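Part 2: Finding a Home for Your Tillulholm Countertop Water Filter

I moved mine three times before I was happy, so do this part before you unbox the cartridge. Clear a stretch of counter near the sink and see what else already lives there. Toaster ovens and their cords eat up more room than you'd think!
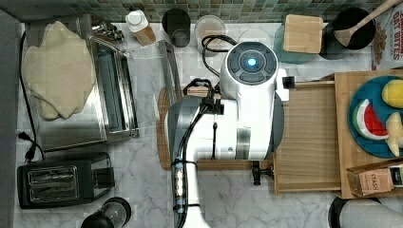
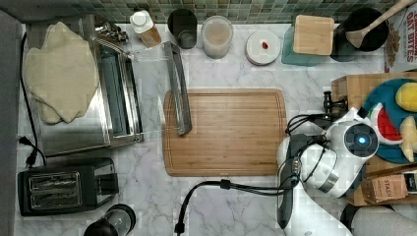

Step 1. Set the base down
Put the base on a flat spot up to 15 inches from the faucet. The hose won't stretch any farther, and please don't tug on it (I did, and had to order another one).

Step 2. Hook up the hose
Unscrew the aerator from your faucet, drop in the rubber washer, and hand-tighten the adapter. No wrench — you'll crack the collar.

Step 3. Flush the cartridge
Run cold water through for 10 minutes and pour it all out. Gray water at first is just carbon dust. My plants drank it and were fine.

CAUTION: Cold water only. Hot water ruins the cartridge.

Note: The counter on the lid adds up gallons. I swapped my first cartridge in July at 1,546, and the water had started tasting flat by then. Hold the button for 2 seconds to reset it.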